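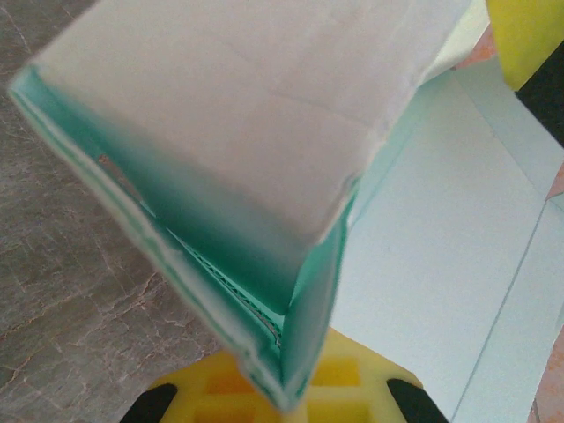

A folded paper carton, white on top with a teal-green side.

How to flatten and store cardboard without losing a cupboard to it

By Leire Salcedo

Most advice on saving boxes comes from people with a spare room. I have a 60 cm gap beside the fridge, and I doubt half the boxes people keep ever get used again.

1. Decide first. If you can't name a use for the box before September, recycle it. "Might be handy" doesn't count.

2. Peel off the tape. Some guides say to warm it with a hairdryer. I tried that on 13 boxes and saw little difference from pulling slowly at a low angle.

3. Open the glued seam. Slide a butter knife under the flap and work along it. Don't use a craft knife - it goes through the board sooner or later.

4. Fold along the creases already there. New folds weaken the sides.

5. Stand the flat pieces upright, largest at the back. Stacks on the floor slump and get damp underneath.

Skip the special storage racks. Cayetano Sepúlveda lent me his Skisel one and it held no more than a magazine file does.

Glossy or coated card is a different matter. Some councils take it, some don't, and the symbols on the pack are not much help. Check your own council's list before it goes in the bin.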